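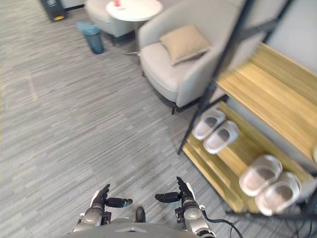 Shoes off at the Lorkton from now on, please. New carpet is down in the entry, the gray stripe, and it shows everything. Footwear goes on the rack, and the white slippers on the lower shelf are for anyone to borrow. Put them back in pairs. Toes all the same way if you can manage it! 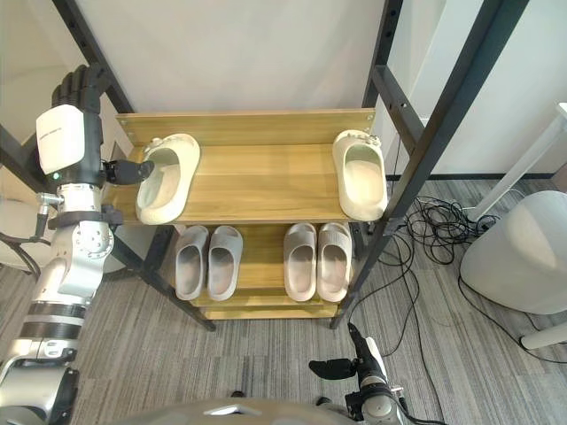 Entry rack: slip-ons up top, gray slides below.

The upper board tilts a bit so no boots on it – boots go on the mat by the side door. Rack is from Putemis, 52 dollars, came out of the June raffle money.
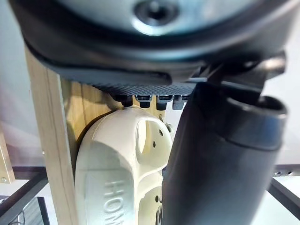 Issue 60, page 2

Power strips. White ones only, stood up off the floor when your done vacuuming. Unplug heaters at nite. Spare strips in the Fuvier cabinet, top drawer.

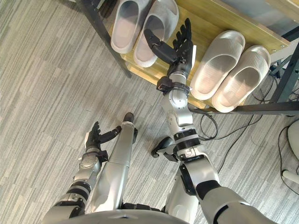
Sunday tidy is back, starts at ten, bring a dust cloth. First job is the entry, then the coat hooks. Leave the gap between the two pairs of slippers on the shelf, a guest pair needs to fit in there. Still short on small sizes – drop any clean ones at the desk before Sunday.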